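Elis Powell chosen to contest Harcombe and Zeltcombe at the county by-election

August 15, 2018

For immediate release

Members of the Harcombe and Zeltcombe Independents have chosen Elis Powell, a retired bus driver and long-serving parish councillor, as their candidate for the county council seat left open by the retirement of Councillor Hanusen. The result was announced at the end of a very well attended meeting at Zeltcombe Memorial Hall, where the tea urn was kept busy well into the evening and a good many people stayed on to talk after the chairs had been put away.

Mr Powell won the selection with 619 votes, finishing ahead of Liam Tunstall, who runs the hardware shop on Harcombe High Street and who has worked tirelessly for the group over many years. Mr Tunstall was the first to shake the winner's hand, and he has kindly agreed to act as election agent for the campaign.

"I am touched, and a bit overwhelmed if I'm truthful," said Mr Powell. "I drove the number 2 bus through these villages for most of my working life, and I got to know people at their stops – who was off to the hospital, whose lad had just started at the college, who was only riding in for the company. When that bus was cut back I saw what it did to them. I would like to go to County Hall and say so, as often as they will let me."

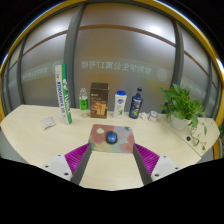
When will the by-election be held?

Polling will take place in December, and the exact date will be confirmed by the returning officer once the formal notice has been published.

Mr Powell has said that buses will come first in his campaign, and he hopes to see the evening service between Harcombe and Zeltcombe brought back before another winter has gone by. He also wants the county to look again at its plan to shorten opening hours at Harcombe library, and to give a straight answer on the repair of Dimitrov Bridge, where traffic lights have been in place for so long that children at the primary school have given them names.

Over the coming weeks he and his supporters plan to deliver a letter to all 4,000 homes in the division, and he means to knock on as many of the doors as his knees will stand. Residents who would like a visit at a particular time are very welcome to leave a message at the campaign office, and anybody who would prefer to write will get a proper reply from Mr Powell himself.

Mr Tunstall said: "Of course I would have liked to win, and I won't pretend otherwise, but I have known Elis since I was a boy fishing off the weir and he will do the job well. We agreed on nearly everything during the selection – we fell out a little over car parking charges, and I dare say we shall again. I'm looking forward to getting out with the leaflets."

The group would also like to record its warm thanks to Councillor Hanusen, who has served the division with great patience and good humour, and to wish her a long and happy retirement with her garden and her grandchildren.

The campaign office is above the hardware shop at 2 High Street, Harcombe, and is open on weekday mornings. Press enquiries and requests for interviews should be addressed to Liam Tunstall, election agent, at the same address.

Ends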